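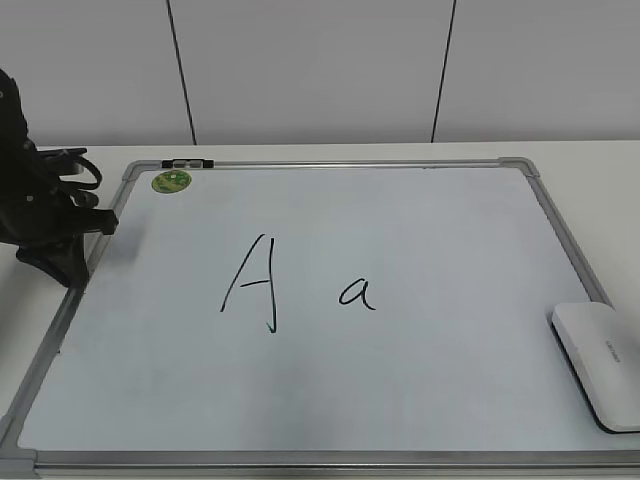

Whiteboard sauber kriegen ohne Spezialspray

Alte Markerschrift ist bei mir ein Dauerthema, weil ich Einkaufszettel und Wochenplan auf die Tafel schreibe und dann wochenlang vergesse. Trocken wischen bringt da nichts mehr, das schmiert nur. Ich nehme einen Spritzer Brennspiritus auf ein weiches Tuch, lasse ihn 10 Sekunden auf der Schrift liegen und wische dann in geraden Bahnen — bitte nicht im Kreis!

Wer keinen Spiritus im Haus hat: mit einem frischen Boardmarker über die alten Striche malen und sofort abwischen. Klappt auch bei Permanentmarker oft, aber manchmal braucht es drei Anläufe.

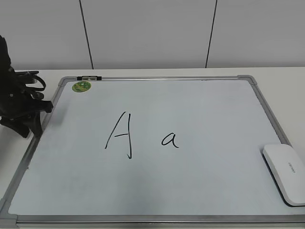 Danach gehe ich immer noch mit klarem Wasser drüber und trockne gut nach, sonst haftet der Stift beim nächsten Mal schlecht. Scheuermilch und Schmutzradierer lasst bitte weg, die machen die Oberfläche stumpf. Mein Mikrofasertuch von Plasby hat jetzt fast 18 Monate gehalten (ohne Weichspüler waschen!), und die Stifte lagere ich liegend in der Küchenschublade, dann trocknen sie nicht so schnell ein.

Kontakt | Impressum | © 2023 Haushaltsecke Prokville | Nach oben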